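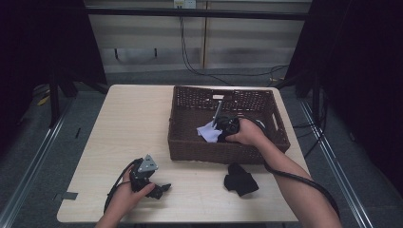 Step 2: Feed your starter before bed

I give mine 96 grams of flour and the same of water, stir it till there are no dry bits, and leave the lid loose. In January I wrap the jar in a towel too (my kitchen is freezing!).

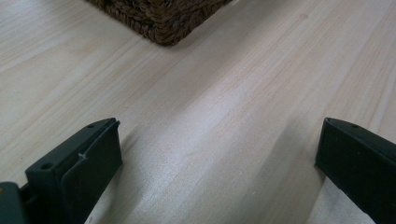 Next morning, tip 500 grams of bread flour into your biggest bowl and mix in the starter, water and salt. It'll be sticky, so keep your hands damp and don't panic. I shape mine right on a pale wood surface with the grain showing, like the one in the photo, with a good dusting of flour first. Then cover it and go do something else till it's puffy.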